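Louro K2 hand grinder, two months on

The K2 is a manual coffee grinder with steel conical burrs, sold by Kokmont in one finish. I bought it to replace an electric model whose motor had failed. It has been used twice a day for filter coffee and at weekends for a moka pot.

Grind quality

Adjustment is by a stepped ring under the burrs, 40 clicks from closed to fully open. I use click 22 for filter and 11 for the moka pot. Filter grounds are even, with little dust. At finer settings the spread widens, and I would not buy it for espresso. A dose for one mug takes 132 turns of the handle at my filter setting.

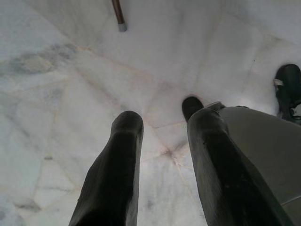 Rongrong Xu finds the finer end better than I do, and wrote that her K2 only settled down after 2 bags of beans had gone through it: "Before that it choked below click 8. Now it doesn't." Mine has had more than that and still slows at those settings, so units may vary.

Handling

The handle folds, but the hinge pin works loose and needs a quarter turn with a small screwdriver every fortnight. The catch cup is held by a screw thread — secure, though slow to open with damp hands. Static is moderate. A drop of water on the beans before grinding cures most of it.
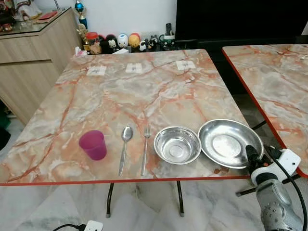

Cleaning

The burrs come out without tools. Brush them dry and do not rinse. Note the ring position first, as the zero point shifts on reassembly by a click or so. The supplied brush sheds bristles and I now use an old paintbrush.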